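Chapter 6
Where Does the Water Go?

I grew up in a house with one sink and five people, so I learned early that the last kid in line gets the lukewarm water. I didn't learn what any of it cost until I was grown and a bill came in the mail (a big one!). In this chapter we're going to follow household water from the meter to the drain, and I promise there's less math than you're afraid of.

Let's start with my own numbers. One April my household in Werkidell used 2,584 gallons. I split that up by room, and the kitchen came to 136 gallons, a lot less than I'd have bet. My neighbor Somkiat Srisuk guessed the kitchen would be half! Most of my students guess high too, I think because we stand at the sink and watch the water run, while the toilet does its work behind a lid. 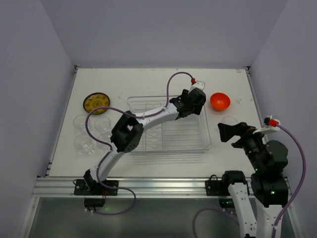 Figure 6.1. Tabletop with a clear plastic dish rack. Photo: Jitpraphai Picture Library

Washing by hand is the job people argue over most, so we'll spend Section 6.2 on it. If your faucet puts out 2 gallons a minute and you leave it open, you can do the arithmetic as fast as I can. Fill a basin and the total drops in a hurry.

Before you read on, find a water bill, yours or a friend's, and write down three things: the units, the dates it covers, and the total used. Some bills count in gallons and some in cubic feet, and we'll convert between them in Section 6.1. Keep that page handy, you'll need it for Exercise 25.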